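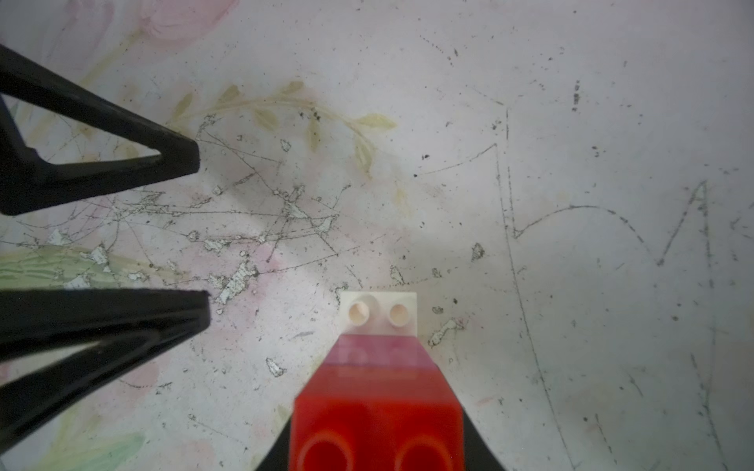 Toy Bricks on the Kitchen Table: How Well Do Small Plates Stay Put?
Project report, 20/02/2024
Nestor Sarmiento

I picked toy bricks for my project for a pretty simple reason: my family has a huge tub of them and I already knew I wouldn't get bored. My question was how the surface you build on changes how easy it is to press a small two-stud plate onto a brick and get it flush. My teacher wanted something more scientific than "playing with bricks at home," so I made a chart and stuck with it.

The bricks came out of a tub my cousins handed down to us, more than 700 pieces, all mixed together. Sorting them took me way longer than the testing did! I only wanted red bricks and white plates, because the two colors are easy to tell apart and you can see right away if the plate is sitting crooked. Anything with bite marks went back in the tub (there were a lot of those).

I used 4 surfaces. The first was an old off-white covering with a flowery print that has been in our house longer than I have. The green leaves have faded and there are white patches where the pattern is just worn off. The other three were a bath towel, a cork board and the bare floor in the hallway. On each one I pressed a plate onto a brick 50 times with one thumb, and wrote down whether it went on flat the first time.

The old flowery covering won, and it wasn't close. The plate went on flat 50 out of 50. Cork and the hallway floor were both pretty good, though on the floor the brick liked to scoot away from me if I pushed at an angle. The towel was terrible – only 35 good ones, and I was getting annoyed by the end, so my pressing probably got sloppier too. My brother tried a few and had the same trouble, but I left his out of the chart.

I think the soft towel lets the brick tip when you push on one stud before the other. On something firm, the brick has nowhere to go, so both studs take the push together. I'd like to test that properly with a bigger plate, where you have to press in more than one spot.

A few things I would change. My thumb got sore – seriously, take breaks – and I did the towel last, which isn't fair to the towel. I should have switched surfaces every few tries. I also never measured how hard I was pushing. A kitchen scale under the brick would have been an easy way to do it, and I plan to borrow my aunt's before I run the whole thing again in June.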